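Call for Participants: Seated Posture and Sleep Onset Study, Turnlow Center

Posted under: Research / Paid participation / In person
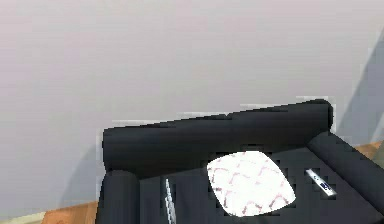
Shigeru Amano asks whether people who already nap during the day are excluded. They are not. Habitual nappers are eligible provided the habit is stable, meaning the same part of the day on most days for at least the past month. The screening form has been reworded to make this clear.

Summary

The Turnlow Center is recruiting adults for a study of how upper body support affects the time taken to fall asleep in a seated or semi-reclined position. Most published work on sleep onset uses a bed and a horizontal posture. Many people fall asleep in the evening on a sofa or in an armchair, and the effect of back and neck angle under those conditions has received less attention. The study compares three levels of back support in the same participant.

Principal investigator: Halima Onyeka
Study coordinator: Man-lok Yip
Recruitment closes: end of December, or when all places are filled

Who can take part

Participants must be between 21 and 60 years of age and must be able to sit for two hours with short breaks. They must have a regular bedtime that varies by no more than an hour on work nights. Corrected or uncorrected hearing must be good enough to respond to a quiet tone, which is used to test whether the participant is still awake.

You are not eligible if any of the following applies:

- diagnosed sleep apnea, narcolepsy or restless legs syndrome
- night shift work, or rotating shifts, in the past three months
- current use of prescription or over-the-counter sleep aids
- back or neck surgery within the past year
- skin sensitivity to medical adhesive
- travel across more than one time zone in the two weeks before a session

Pregnant applicants are asked to contact the coordinator before completing the form. Left-handed applicants are eligible, but should say so on the form so that the response button can be moved.

What is involved

Each participant attends one screening visit and three study sessions. The screening visit lasts 45 minutes. It covers medical history, height, seated height, neck length and a hearing check. Sessions are scheduled at least four days apart and start at 7:30 p.m. The order of the three support conditions is assigned by the study software, and staff in the room cannot change it.

During a session the participant sits in a dimly lit room while electrodes on the scalp, chin and outer corners of the eyes record sleep stage. A tone is played at irregular intervals. The participant presses the button on hearing it. When three tones in a row are missed and the recording confirms sleep, the participant is left undisturbed for 12 minutes and then woken. If sleep does not occur within the session limit, the session ends and still counts as complete. Failure to fall asleep does not affect payment.

A short questionnaire on neck and lower back comfort is given before and after each session. Participants also wear a wrist activity monitor and keep a paper sleep diary for the five days before each session. The diary takes a few minutes each morning.

Restrictions before a session

No caffeine after noon. No alcohol for 24 hours. No nap on the day of the session, including for habitual nappers. Eat a normal meal no later than 6:00 p.m. Hair must be washed and free of conditioner, gel or spray, as residue raises electrode impedance and can make the recording unusable. Wear loose clothing with an open collar.

Payment

Participants who complete the screening visit and all three sessions receive $570. Payment is made in 2 parts: the first after the second session, and the remainder after the wrist monitor and all diaries have been returned. Participants who withdraw early are paid for the visits they attended. Parking is free in the rear lot. Bus fare is reimbursed on presentation of a receipt or card statement.

Participants may feel drowsy after being woken. They must remain on site for 30 minutes and may not drive until a reaction time test has been passed. A ride home is provided to anyone who does not pass on the second attempt.

Data handling

Recordings are stored under a participant number. The key linking names to numbers is held separately by Oluwatosin Isah and is destroyed when the analysis is complete. Room video is recorded for safety only and erased after 30 days. Participants may withdraw their data at any time before the key is destroyed.

How to apply

Request the screening form from the front desk of the Turnlow Center or from the study coordinator. Completed forms may be returned by mail or in person. Include a daytime phone number and list any evenings that are never possible. Applicants will be contacted within ten working days in either case. Couples and housemates may both apply but will be scheduled on separate evenings.

Questions about eligibility should be addressed to Man-lok Yip. Questions about participant rights should be addressed to Ottavio Pellegrini, who is not a member of the study team.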